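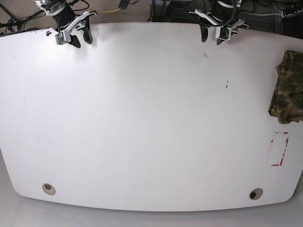
Moving from agency recruiting to in-house, worth it?

telma_p
Started by telma_p, 2022-06-09
I've got an offer!! After 6 years on the agency side (mostly engineering searches) I could be going in-house at Endent as their second recruiter, working under Siwan Mostyn. I'm thrilled, but the base is only a little higher and there's no commission. Has anyone here made the jump and loved it?

quezada_n
Congratulations! I went in-house at Baltport and I'd do it again tomorrow. You get to see the people you hired grow, run teams, come back to you with their own openings. I never had that at an agency, where I'd place someone and then lose touch.

MilagrosU
Have to disagree with Nicanor a bit. I lasted two years in-house and missed the variety like crazy. Same hiring managers, same job descriptions, and when there's a hiring freeze you end up updating the careers page. I went back to agency work and I'm so much happier (and yes, the commission helps).

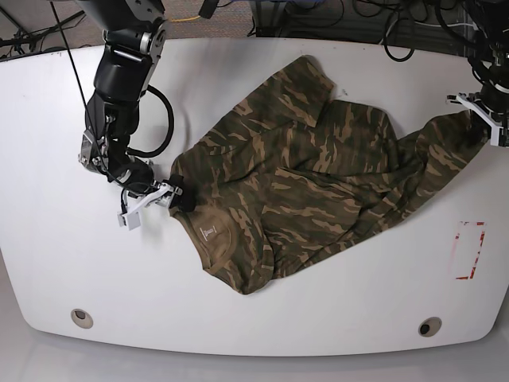 quezada_n
Fair, freezes are rough. But we had one last June and I used it to go through our old applicant database, all 3,548 names. Found three great hires in there once things opened up again! Best month I've had.

MilagrosU
Ha, okay, you're the only person I know who'd call that fun.

dlagos
Telma, ask how many open roles each recruiter carries. At Cilbridge I was told 20 and it was closer to 100 by summer. Loved the team, couldn't keep up with the work. Get the number before you sign.

telma_p
Great question, I hadn't thought of that! Calling Siwan this afternoon. Also going to ask who owns the agency budget, I have opinions on that one :)

quezada_n
Please report back, I want to hear what she says!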